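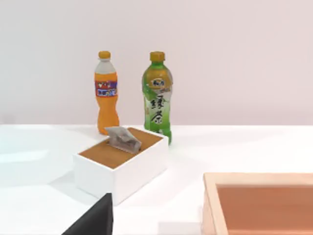 Is a cheap parallel gripper good enough for picking up thin plastic packets?

Mostly, if the fingers can get under a raised edge. When the packet lies dead flat, a parallel gripper pushes it around like a kid avoiding peas, and you want suction.

Longer version, for those of you who enjoy my suffering. I've spent the week in simulation with two grippers, the Prestel and the Gernow. Same arm, same controller, same table. Only the fingers change, along with my mood.

The job: take the packet off the white box, put it in the wooden tray. A toddler could do it. I did not have a toddler in the budget.

The Prestel has blunt black fingers and plenty of squeeze. It handles bottles beautifully. On packets it's like watching somebody pick up a dime in ski gloves.

The Gernow has narrower fingertips and a weaker motor. Better on packets, worse on anything round. Half its bottle grasps ended with the bottle lying down for a rest.

Numbers, because somebody always asks. 900 attempts per gripper, packets only. The Prestel dropped or missed 363. The Gernow did better, but I changed the friction setting partway through its run like an amateur, so I'm rerunning it before I brag on its behalf.

About friction: I'd been using the same value since February. It was wildly generous. Everything stuck to everything and I thought I was a genius for some 4 months.

Approach angle mattered more than the brand of gripper. Straight down, the finger hits the brown surface under the packet and the controller panics. Tilt the wrist a little, come in from the raised corner, and even the Prestel looks like it's had training.

The camera is its own argument. Wrist view sees the packet fine until the finger gets close, at which point it mainly sees finger. I tried 3 mounting positions. The highest one won, and of course it's the one that bumps the arm's own elbow on the way home.

Someone asked why I leave bottles at the back if the task is packets. I like having clear plastic and crinkly plastic in one view. If the depth estimate is going to fall apart I'd like it to do so early in the day.

Next up is the Kettani suction cup, which costs more than both grippers together and comes with a manual that is mostly warnings. Will post when the Gernow rerun is done.

Recent posts
Kettani suction cup: unboxing the warnings
Why my simulated bottles kept rolling uphill
Naltundale robotics meetup, parking notes
Two controllers, one emergency stop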